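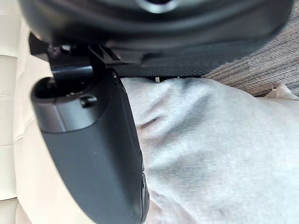 Nerkell Grip Comparison, Soft Goods

Data card and usage notes. Maintainer: Elvira Giraldo.

Summary

Wrist-camera recordings and gripper logs from a comparison of 2 finger sets on fabric and upholstery. Both sets were run on the same arm with the same controller settings. The release holds 2,000 attempts. It is meant for people choosing fingers for cloth work and for anyone training a grasp-success classifier on close-range wrist views.

Finger sets

Ritby: long rigid finger, matte black, rounded tip. Stiff along its full length. No pad.
Stoner: short finger with a replaceable silicone pad. Pads were changed every 200 attempts.

Finger mounts are not interchangeable. Swapping sets changes the distance from wrist to fingertip, so the tool offset has to be loaded again from offsets.yaml. Runs recorded with the wrong offset were removed before release.

Task

The arm approaches a piece of loose cloth lying on or against upholstered furniture, closes on a fold, lifts, holds, and releases. The policy picks the fold. The operator does not correct the approach once it has started. An attempt ends on release, on a force stop, or on timeout.

Files

attempts/ one folder per attempt, numbered
attempts/N/wrist.mp4 wrist camera, color
attempts/N/state.csv joint positions, finger opening, motor current, timestamps
attempts/N/label.json outcome, finger set, cloth type, stop reason
offsets.yaml tool offsets for both finger sets
splits/ train and test lists, split by furniture item

State is logged at 50 Hz. Video and state share one clock. Use the timestamps to line them up, not the row index, as dropped video frames were left out and never filled.

Outcome labels

held: cloth still between the fingers at the end of the hold
slipped: cloth lost during lift or hold
missed: fingers closed with no cloth between them
snagged: fingers caught the upholstery along with the cloth
aborted: force stop or timeout before closing

Labels were assigned from the full video and the motor current trace. A single frame is usually not enough to tell held from snagged.

Camera view

The camera sits close to the gripper. The housing and bracket take up part of the view at all times, and the near finger can hide the contact point. Parts nearest the lens are soft. Exposure is fixed within an attempt and set again between furniture items. Pale cloth next to pale upholstery gives low contrast, and segmentation masks from the Kereama baseline are poor in those attempts.

Do not crop out the housing if you plan to use the baseline weights. They were trained on the full view.

Known problems

Motor current reads high for the first few samples after power-up. Trim these before computing thresholds.
Ritby attempts on mesh and ribbed fabric have more force stops than the rest. The stop threshold was the same for both finger sets and may be too low for the longer finger.
Stoner pad wear is not logged. Attempt order within a pad change is the only stand-in.
The cloth type field says "mixed" where more than one fabric was in reach.

Changes

March: splits rebuilt by furniture item. Results from the earlier random split should not be compared with the current ones.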